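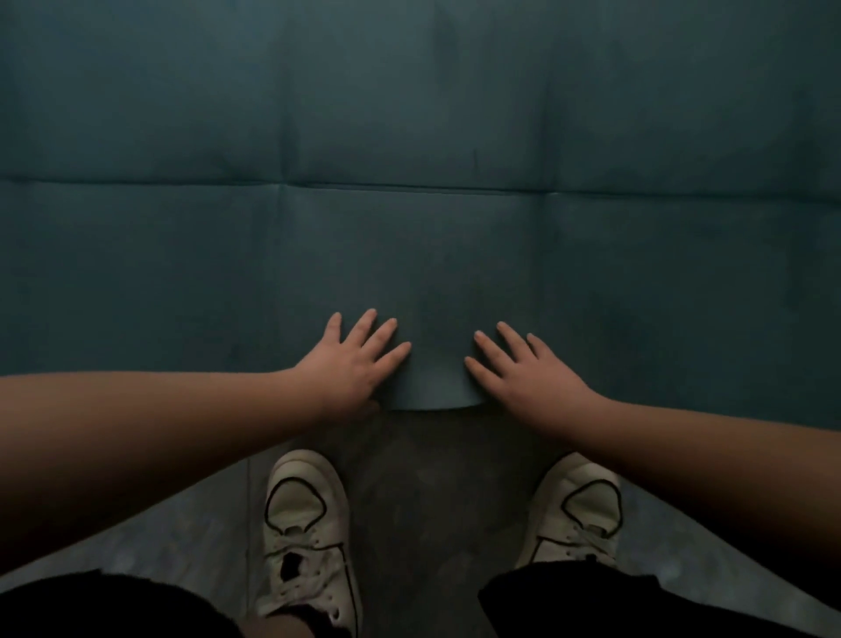
How do I get the fold lines out of a big floor mat?

Asked in Floors and Rugs – 3 answers – 257 views

I finally bought a large mat for the spare room, a dark teal one from Braltier, and I love the color but I can't get the thing to lie flat. It came folded up in a square package and it has kept every single one of those folds. There's a long crease going side to side and two more crossing it, so the whole thing looks like a giant road map. Where the lines meet it puckers up into little ridges.

The part that bugs me most is the near edge, which curls up in the middle. I get down on the floor and press on both sides of it with my hands, and it stays down for maybe a minute after I let go. My toe catches it every time I walk in with the laundry.

The top has a soft, sort of suede feel to it and the label is no help at all (it says "wipe clean" and that's it). It's been down since Monday. I've tried walking on it a lot, and I tried folding it backward along the long crease, which did a little something but I was scared of making a second crease next to the first one. Can I iron it? Would a hair dryer hurt it? I've got my sister's kids coming to stay and I'd like them to be able to play in there without somebody going flying.

Oh, and the room is 14 feet long with a gray floor, if that matters. No rug pad under it.

Answer 1 – marked helpful by 96 people

I've had two of these folded mats (one from Onier, one from a yard sale) and both of them looked exactly like you describe when I opened them up. The creases do go away, mostly, but you have to be more patient than you want to be.

What worked for me was turning it upside down first. Lay the whole mat face down and smooth it from the middle out toward the edges with the flat of your hands, then put weight on the lines. I used cookbooks and a couple of storage bins, and I'd slide them along every few hours. Keep the bins off the bare spots of the floor or you'll scratch it – ask me how I know. I left it like that for two nights and then flipped it back over.

For the curled edge, roll it the opposite way around something fat. A cardboard mailing tube is good, or a rolled up bath towel. Roll just the first couple of feet, tie it loosely with a scarf or some soft string, and let it sit overnight. Don't use rubber bands, they leave dents of their own!

If you want to speed things up, a hair dryer on low is fine on most of them, but try a corner first. Keep it moving, hold it well back, and smooth the crease with your other hand while the mat is still a little warm. Then put the books straight on it and go do something else. I would not iron it. I did try that on the yard sale one, through a dish towel, on the lowest setting, and I got a shiny patch the shape of the iron that never came out.

Also, sun. If that room gets a sunny patch in the afternoon, drag the mat into it for an hour or two before you put the weights on. In July mine flattened out by dinnertime.

One more thing, get some rug tape for the edge before the kids come, even if it looks flat by then. Check that it's the kind that's safe for wood floors. I use the Saithong corner grippers and they peel off okay.

Answer 2

Just leave it alone, it'll flatten. Mine took three weeks. Put the bed on it.

Answer 3

Agree with the first answer on rolling it backward, but I'd do the entire mat, not only the end. You need a second person for a big one. We rolled ours up with the top side facing out, stood it in the hallway for a weekend, and the long crease was nearly gone. The short ones took longer and I can still find them if I look from the doorway in the morning.

And when you store it later, roll it, don't fold it! I kept mine in the Dister bag it came in over one winter and had to start all over again.

Does yours have a rubbery back? If it does I'd skip the hair dryer. My neighbor's went tacky on the back and stuck to the floor finish.

Comment from the original poster

Thanks everybody. It's face down with every heavy book I own on top of it. Haven't checked what the back is made of, I'll look tonight when I move the books. No spare bed to put on it, sadly.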